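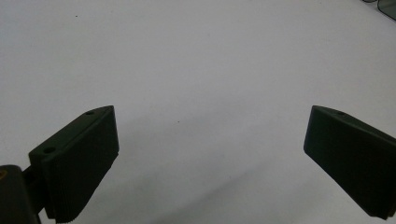

Can I use the same save file on two computers?
Save files in Esberg can be moved between computers as long as both run the same version of the game. Turn on cloud saves or copy the folder by hand, as described in step 3.

4.2 Setting up a save profile

1. From the main menu, open Options, then Profiles.
2. Select New Profile and type a name. Names can't be changed later.
3. Choose where your progress is stored. Cloud keeps a copy on your Lerngate account. Local keeps it on your computer only – to move it, close the game and copy the whole Profiles folder to the other machine.
4. Select Confirm and wait for the spinning icon in the corner to stop.

Caution: Do not close the game while the icon is on screen. The profile may be damaged and will not load.

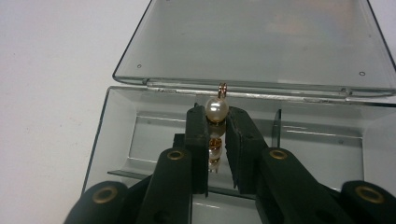

5. Go back to Profiles and check that the new name has a green dot next to it. A gray dot means the profile was created but is not active. Highlight it and press Enter.
6. Start a campaign. The first autosave is made when you reach the Brandão bridge.

Note: Each profile holds up to 100 manual saves. Autosaves are kept in three separate slots and the oldest is overwritten first.

4.3 Restoring an older save

1. Load the profile and open History.
2. Pick a save from the list. Saves made before Jun 20, 2022 are marked Legacy and take longer to open.
3. Select Restore. Your current progress is moved to the top of the list.

Caution: Restoring a Legacy save resets key bindings. Write them down first or export them from Options, Controls.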